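The Cloth with the Berries

Olga Pereyra had the tablecloth down before breakfast. It was her mother's summer cloth, pale, with green leaf sprigs and orange berries all over it, and it was narrower than the table. She pulled it left, then right, and gave up.

The movers from Tastley were due at noon. They had sent a letter dated 10/6/26 with a list of rules. Small things left in drawers would not be carried. So the drawers had to be emptied, and whatever came out of them went on the cloth until somebody decided about it.

Rasa came down the stairs in her socks.

"What's all this?"

"Kitchen drawer and hall drawer," Olga said. "I haven't started on the desk."

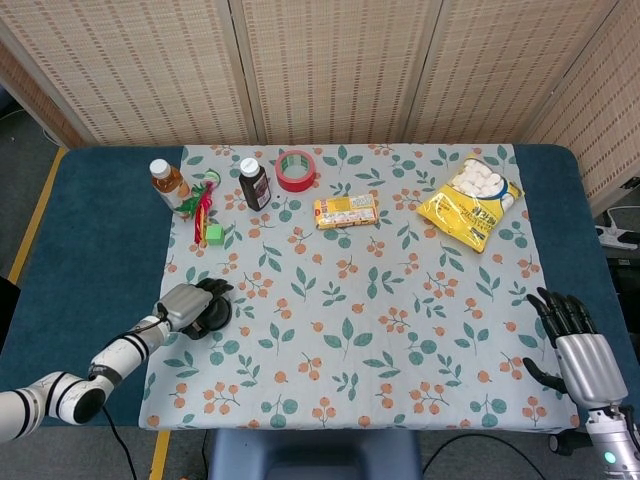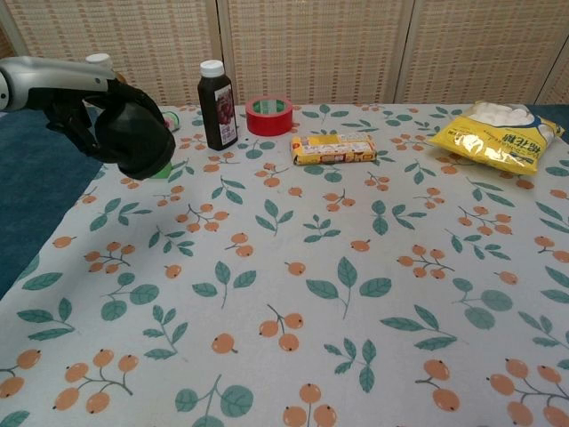 Rasa had lived in the house for six years and paid her rent on time, and Olga had never asked what she would do when it was sold. She asked now. Rasa said she had found a room on Butkienė Street, over the bakery, for 708 a month.

"That's a lot for one room."

"It has a sink." She picked up the brown bottle with the white cap and turned it to read the label. Then she put it back in the row, next to the red tape. "Do you want this?"

"I don't know. Is it any good?"

"I can't tell."

Olga wrote "bottle" on the back of the letter and put a question mark after it. Her handwriting had gotten small over the past year. Under it she wrote "tape" and drew a line through that, as they would need the tape by noon.

"Vija called last night," Rasa said. "She wants the piano stool."

"Vija can have it. She'll have to come and get it herself."

"She said you'd say that."

They worked through the desk. It held envelopes, a dead flashlight, and a bank book from Nukent that showed a balance of 2,381 and had been closed for years. Olga read every page of it. Rasa made coffee and stood drinking hers by the window.

"When the table goes," Rasa said, "what happens to the cloth?"

Olga hadn't thought about it. The new apartment had a counter and two stools.

"You said there was a sink," she said. "Is there a table?"

"A small one."

"You could fold it double."

Rasa put her cup down and went to look for a box.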